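Unit 4: Good practice for seated humanoid work

Prepared by Solange Vachon for the Prondstead lab course

These notes cover the house rules for seated tasks in simulation. They follow the Juntunen checklist, with changes made in May after the Illex trials.

1. Before the run

Load the room first, then the robot. Check that the seat is a fixed body with its own collision shape. Both feet need a contact patch on the floor — a foot that only looks planted will slide once the arms move.
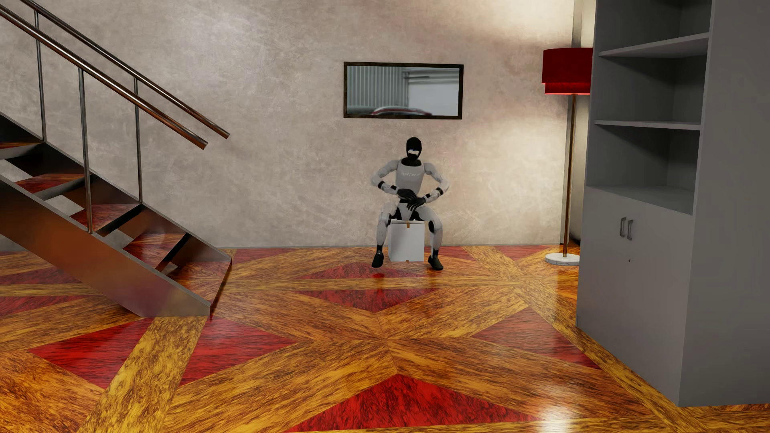
Save the start pose under the run number. Any change to the seat height means a new pose file, even for a shift of 4 mm. Keep joint speed at the low setting for the first 6 runs.

2. During the run

Watch the outside view and the robot's own view together. Glossy floors can throw bright glare into the head view, so log any run where detection drops out. Stop if a hand touches a leg without a command. Do not edit lighting in the middle of a run. 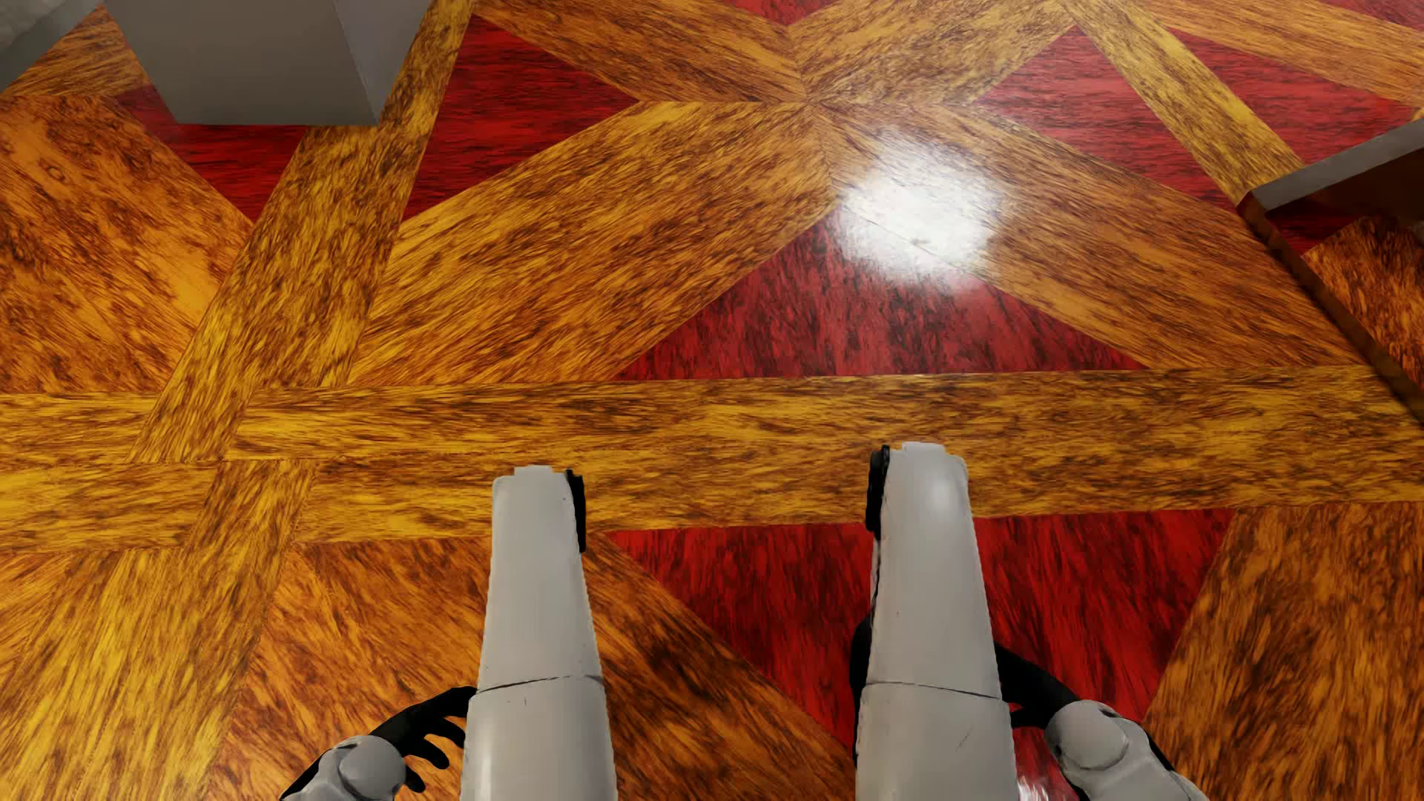 3. After the run

Export the log to Retia before closing the room. Write down the seed, the pose file and who was at the console. Failed runs are kept — see run 264 for a sample entry.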